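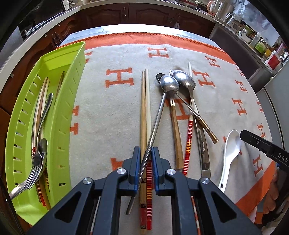

Jun 29, 2021

Left at 6.50, arrived at Plisau just after ten. Parking at the rear, signed in at the side door, given a sticker and a sheet of safety notes that mostly concerned the forklift route. The open day was split into three sessions: hand-collected demonstrations in the kitchen, the fixed arm downstairs, and the data room. I had put myself down for all three and skipped the lunch talk.

Kitchen first. Dolores Strickland ran it. She has charge of collection at Plisau and spoke without slides. The task for the day was cutlery: pick from a spread on the table, place in a drainer. Two hand-held grippers, one per hand, black, one marked DAS on the jaw. The operator does the job with the grippers in place of fingers and the recording comes from the tool. I had seen the single-hand version at Genon in April. Two-handed is a different proposition, mainly for the wrists.

Notes on the set-up, as I will want them when we write our own:

Table covered with a blanket, cream with an orange border and large orange H pattern. I asked whether the pattern was deliberate. Strickland said they change the covering at the start of each block, and that plain surfaces give you a model that only likes plain surfaces. Cloth also gives a little under a thin handle, so the pads can get below it. On bare worktop the same pick fails more often. She did not have a figure for this and I did not press.

Objects mixed on purpose. Steel spoons, one of them with a twisted handle, a knife, a white ceramic soup spoon, wooden chopsticks, striped red and yellow chopsticks. Drainer is a lime-green plastic tray with slots in the sides, on the left. Nothing on the table is special to the lab. The lid of the crate they come out of had a supermarket price label on it.

Items are laid crossing each other. This is the part I had underestimated. If everything is set out in parallel with gaps, you collect clean single picks and nothing else. With handles crossed, the operator has to decide what to do about a multiple grasp: accept it, shake one off, or put down and start again. I watched a grasp on the twisted spoon that also took in a striped chopstick and a wooden one. Asked what the rule was. The rule is that a multiple grasp is allowed if everything held ends up in the drainer, and it gets tagged. A drop back on to the cloth is also tagged and kept. Only a drop off the table ends the episode.

I think the tag is the right answer, but it puts the load on whoever is annotating. Strickland agreed and said they had lost most of a month to two annotators using the tag in different ways. One was marking any contact with a second object, the other only a lift. They now have a one-page definition, and she let me photograph it. Copy into the shared folder tomorrow.

Had a go myself. Observations:

1. The trigger travel is longer than on the Genon tool and the last few millimetres do very little. I kept over-closing on the chopsticks.
2. Blue-edged pads. Reasonable friction on wood. On a smooth steel handle I got rotation as soon as the bowl end cleared the cloth. Gripping nearer the bowl helps.
3. The twisted handle is easier than the smooth ones. It keys against the pad and does not turn.
4. The ceramic spoon is the hard item. Short handle, wide bowl, and it wants to tip. I failed it twice and got it on the third by coming in across the bowl, which Strickland said is what most visitors end up doing and what they would prefer people not to do.
5. Getting long items into the drainer is awkward when the tool is held low. You have to lift the elbow well above what feels natural. After ten minutes I could feel it in the shoulder.

The second gripper is used mainly to steady or clear. I noticed the regular operators use it far less than I did. I asked the woman on shift, Dolores Tillman (two of them, it causes trouble with the post), and she said new people treat both hands as picking hands and it takes a couple of weeks to settle. Her sessions are forty minutes on, twenty off. She does not do more than five in a day. She also said the tool should be set down on its side between episodes, never on the pads, and that the rule came in after a batch with crumbs on the rubber.

Calibration: every tool checked at the start of shift on a flat board with printed marks. Takes four minutes. Jaw opening logged at fully open and fully closed. If the closed value has drifted beyond tolerance the tool is swapped out and goes to the bench. I did not write down the tolerance. Must ask.

The kitchen itself is an old staff kitchen and still works as one. Dark brown cabinets with raised panels, kettle on the side, jars and packets left where people leave them. I had half expected a mock-up. Someone came in during the session to fill a cup and the recording carried on. Strickland's view is that a background which never changes is a fault in the data. Mine is that I would want to know who had been in and out. We left it there.

Moved downstairs at 11.40.

The fixed arm session was less useful. The arm is a Pappas on a floor stand with the same jaw geometry bolted to the wrist, so what is learned from the hand-held tool can be played out with little change at the end. The demonstration was the cutlery task again, with fewer items and a plain grey mat. Ran eight attempts while our group was in the room. Five complete, two stopped on a missed grasp, one stopped by the presenter when the wrist came near its limit. He was open about it, which I appreciated. Speed slow. He said it could be run faster and that they had chosen not to with visitors behind tape.

Two things worth noting. It approaches a chopstick from above and slightly to one side, exactly the way the operators do upstairs, including a small pause before closing. The pause is of no use to the arm. It has been copied along with everything else. Also, when it missed, it went back to the same point and missed again in the same manner. I asked how many recoveries there were in the training set and he referred me to the data room.

Data room, 12.30. Small, warm, two screens. Figures as given:

Episodes recorded for the cutlery task: 3864
Kept after review: 3293
Of those, with at least one tagged multiple grasp: 975

That is a higher proportion of multiple grasps than I would have guessed, and it agrees with what I saw on the table. Recoveries after a miss are not tagged separately, so my question could not be answered. The lad at the desk wrote it on a sticky note. They had planned on a first cut at 1000 episodes and found it was too thin on the short items, so carried on.

Rejection reasons, in the order he gave them: operator's other hand blocking the view, clock mismatch between left and right tools, dropped off table, wrong task label. The first two make up nearly all of it. Clock mismatch was traced to one charging dock. They run everything through a tool called Flullik, written in house, which lines up the left and right recordings and flags any pair that is out. It looked serviceable. The colour scheme is dreadful. It has no export to our format, though the files underneath are plain enough that a converter would be a day's work for Ian.

For us:

- Two-handed tools only if we can fund proper rest periods. One shift pattern as above would give us five blocks per person per day at most.
- Write the multiple grasp definition before collecting anything.
- Tag recoveries. They do not and are sorry for it.
- Vary the table covering from the start. The cost is a few tablecloths.
- Buy mixed cutlery second-hand. Include short ceramic spoons.
- Check charging docks.
- Ask Strickland: tolerance on jaw closing, pad replacement interval, whether they wash the objects between shifts.

Sandwich in the car. Back by 4.15, roadworks at the second roundabout. Right shoulder still stiff this evening. Typed up the one-page definition and found that the lower corner of my photograph is out of focus, so the last line is a guess. Will ring in the morning.

Mileage claim to do.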